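Robot arm joins kitchen staff at Dalstead

June 17, 2025

Staff who reset the practice kitchens at Dalstead have been sharing the job with a robot arm since May. The arm, set up by Flurkau, works at the counter and handles tools one at a time.

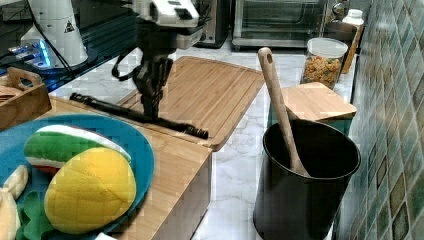

Delia Husar, who runs the day shift, said the 3 people on her crew kept their hours. They now spend less time tidying and more time checking the arm's work - and stepping in when it stalls.

"I used to be on my feet wiping and sorting all shift," said Yulan Song. "Now I watch, write things down and fix what it gets wrong. It's easier on the back, but you can't drift off."
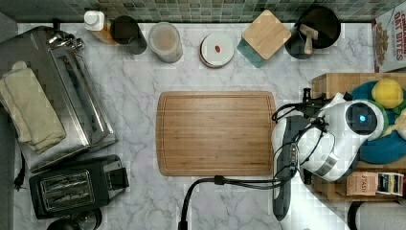 Training and next steps

Each worker did 6 hours of training. Haiyan Mao said she would have liked more, mainly on how to stop and restart the arm. 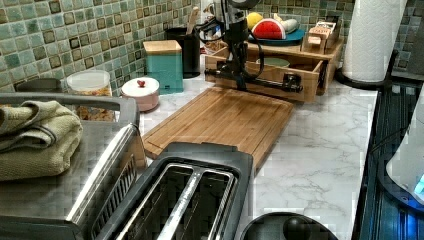
Flurkau has logged some 250 resets so far and wants 800 before it decides on a second kitchen. Husar said any change to the roster would be talked over with the crew first.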